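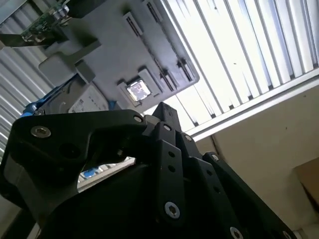
Vol. 226, p. 14

Ibarra Community Newsletter - Notices and Openings

Bakers and Home Cooks Wanted for Bread Storage Study

Sturis is looking for 100 households to take part in a study on how people keep bread at home. We want to know where it is stored, how long it lasts, and how much of it gets thrown out. The study runs for four weeks starting in June.

You do not need to bake your own bread to join. Store-bought loaves, rolls, flatbreads and tortillas all count. We do need a fair number of home bakers as well, so please say on the form if you bake at least twice a month.

What you will do

Each household keeps a short diary. When bread comes into the house, write down the type, the day it was bought or baked, and where you put it. When it is finished or thrown out, write that down too. Most people in last year's trial spent less than five minutes a day on it.

Once a week you will get a phone call from one of our interviewers. Calls last 15 minutes and can be made between 9 a.m. and 8 p.m. At the end of week two we will send you a cotton bread bag and ask you to use it for the rest of the study. You may keep the bag.

Who can take part

You must be 18 or older and live within the Ibarra or Flornance delivery area. One person per household fills in the diary, and it should be the same person all the way through. Households of any size are welcome. We are short of people who live alone and of families with three or more children.

Please do not apply if anyone in your home works for a commercial bakery or a packaging company. If you have a wheat allergy you can still take part with gluten-free bread - tell us when you sign up so that we mark your diary correctly.

Payment

Households that complete all four weeks receive $100. If you drop out after week two you will be paid half. Payment is by check or gift card and is sent within 30 days of your last call. There is no payment for filling in the form if you are not selected.

Your information

Diaries are stored under a number and your name is kept in a separate file. We do not sell or share contact details. Results will be printed in a short report, and every household gets a copy.

How to apply

Forms are at the front desk of the Ibarra library and at the Zevard grocery on Mill Street. Leave the finished form in the box next to the desk or mail it to the address on the back. Questions about the diary go to Britta Fuchs. Questions about payment go to Nicanor Escobar. Both can be reached through the Sturis office, mornings only.

Interviews in Spanish are available with Inmaculada Montoya. Check the box at the top of the form.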